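Projektbericht Beschaffungsplanung: Greifarm für das Praktikumslabor
Romana Ševčík
Abgabefassung, Freitag, 4. Januar 2019

1. Ausgangslage

Das Praktikumslabor Montagetechnik soll einen Tischroboter mit Parallelgreifer bekommen. So stand es im Themenblatt, und so habe ich die Aufgabe im August übernommen. Meine Arbeit sollte klären, welches Gerät gekauft wird, was es kostet und wann es aufgestellt werden kann. Die Frage, ob überhaupt gekauft werden soll, kam im Themenblatt nicht vor. Ich habe sie trotzdem gestellt und bin bis heute nicht überzeugt, dass sie mit Ja zu beantworten ist.

Begründet wurde die Anschaffung mit »Zukunftsfähigkeit der Lehre«. Welche Versuche mit dem Arm laufen sollen, war zu Beginn nirgends aufgeschrieben. Auf Nachfrage bekam ich eine Liste mit vier Versuchen, von denen zwei auch mit der vorhandenen Linearachse gehen. Übrig bleiben das Greifen und Umsetzen von Quadern und das Sortieren nach Farbe.

2. Anforderungen

Aus den zwei verbleibenden Versuchen habe ich die Anforderungen abgeleitet. Der Arm muss Bauklötze fassen, anheben und an einer vorgegebenen Stelle ablegen. Er muss auf einen normalen Labortisch passen. Die Software muss auf den Rechnern im Raum laufen, und zwar ohne Administratorrechte, was zwei der anfangs betrachteten Geräte sofort ausgeschlossen hat. Für das Praktikum mit 18 Studierenden pro Gruppe wären bei einem einzigen Arm lange Wartezeiten unvermeidlich. Dieser Punkt fehlt in allen Prospekten, er ist für die Lehre aber wichtiger als jede Angabe zur Wiederholgenauigkeit.

Eine Traglast über 500 Gramm habe ich gestrichen. Sie stand in der ersten Fassung, weil sie bei allen Anbietern in der Überschrift steht. Für Bauklötze braucht das kein Mensch.

3. Angebote

Angefragt habe ich bei drei Firmen. Notier und Šimek haben geantwortet, Neltosley hat nach zwei Erinnerungen einen Katalog geschickt, in dem keine Preise stehen. Ich werte das als kein Angebot.

Notier bietet den Arm mit Greifer für 2585 Euro an. Das klingt für unser Budget gut. Im Angebot fehlen allerdings das Netzteil, die Tischklemme und der zweite Satz Fingerbacken; der steht unter »empfohlenes Zubehör«, obwohl die Backen laut Handbuch Verschleißteile sind. Die Software ist im ersten Jahr enthalten. Was sie im zweiten Jahr kostet, konnte mir am Telefon niemand verbindlich sagen. Ein Preis, der nur zwölf Monate gilt, ist für eine Anschaffung mit geplanter Nutzung von fünf Jahren kein brauchbarer Preis.

Šimek liegt höher, liefert dafür alles in einer Kiste und nennt die Preise der Ersatzteile. Ein Satz Backen kostet dort 113 Euro. Auch das ist viel für zwei kleine Kunststoffteile, aber man kann damit rechnen. Die Lieferzeit beträgt 20 Wochen. Damit wäre das Sommersemester verloren, und das Geld müsste laut Haushaltsplan vorher abgeflossen sein. Ob eine Vorauszahlung erlaubt ist, habe ich schriftlich angefragt. Eine Antwort liegt bei Abgabe nicht vor.

4. Simulation als Vorstufe

Mein Betreuer hat vorgeschlagen, die beiden Versuche vor dem Kauf in der Simulationsumgebung Ikton nachzubauen. Ich war dagegen, weil ich den Aufwand für größer hielt als den Nutzen. In diesem Punkt habe ich meine Meinung teilweise geändert.

Der Aufbau ist einfach gehalten: ein Parallelgreifer und Klötze. Gekauft werden muss dafür nichts. Was man lernt, betrifft vor allem die Geometrie. Die Öffnungsweite des Greifers ist im Datenblatt eine einzelne Zahl, in der Simulation sieht man, wie wenig davon übrig bleibt, wenn der Klotz schräg liegt oder der Arm nicht genau darüber steht. Ich habe daraufhin die Anforderung an die Öffnungsweite erhöht und die Klötze in der Planung kleiner gewählt. Das war die billigste Änderung im ganzen Projekt.

Skeptisch bleibe ich bei allem, was mit Kontakt zu tun hat. Reibung ist in der Simulation ein Wert, den ich selbst eintrage. Wenn ein Klotz dann hält, weiß ich nur, dass mein Wert hoch genug war. Über die Backen von Notier oder Šimek sagt mir das nichts. Auch die Farberkennung ist am Bildschirm keine Prüfung wert: Die Flächen sind gleichmäßig eingefärbt, das Licht ist weich und überall dasselbe. Im Labor haben wir Fenster nach Westen und Leuchtstoffröhren, von denen eine flackert.

Wer aus einer gelungenen Simulation ableitet, dass der Kauf sich lohnt, überspringt also den Teil, der später Geld und Zeit kostet. Für die Auswahl zwischen zwei Geräten taugt sie, für die Begründung der Anschaffung nicht.

5. Folgekosten

In der Vorlage der Hochschule gibt es für Folgekosten genau eine Zeile. Ich habe sie aufgeteilt in Verschleißteile, Lizenz, Wartung und Betreuung. Die ersten beiden Posten lassen sich bei Šimek beziffern, bei Notier nur der erste, und auch der nur auf Nachfrage. Wartung bieten beide an, beide ohne Reaktionszeit.

Der größte Posten ist die Betreuung. Jemand muss den Arm vor jedem Termin einschalten, referenzieren und hinterher wieder in Ordnung bringen. Im Moment macht das bei der Linearachse eine studentische Hilfskraft, deren Vertrag ausläuft. Solange diese Stelle nicht verlängert ist, halte ich jede Kaufentscheidung für verfrüht. Ein Gerät im Schrank haben wir schon, es ist der Lötautomat.

6. Empfehlung

Ich empfehle, in diesem Haushaltsjahr nicht zu bestellen. Die beiden Versuche sollten ein Semester lang in Ikton angeboten werden, mit einem Protokoll darüber, wie oft sie genutzt werden und woran die Gruppen scheitern. Parallel sollte Šimek um ein Leihgerät für zwei Wochen gebeten werden. Erst wenn die Backen an echten Klötzen geprüft sind, kann man über Stückzahl und Preis reden. Falls doch sofort gekauft werden muss, damit die Mittel nicht verfallen -- dieses Argument habe ich mehrfach gehört --, dann bei Šimek und mit zwei Sätzen Backen.

Das Angebot von Notier würde ich nur wieder aufnehmen, wenn der Lizenzpreis ab dem zweiten Jahr schriftlich vorliegt. Die Kostentabelle und der Schriftwechsel mit den Anbietern liegen beim Betreuer und können dort eingesehen werden.
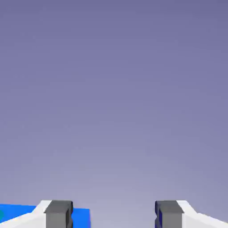
Offen ist noch die Frage der Vorauszahlung. Sobald die Antwort der Haushaltsabteilung da ist, trage ich sie in Abschnitt 3 nach -- an der Empfehlung ändert sie voraussichtlich nichts.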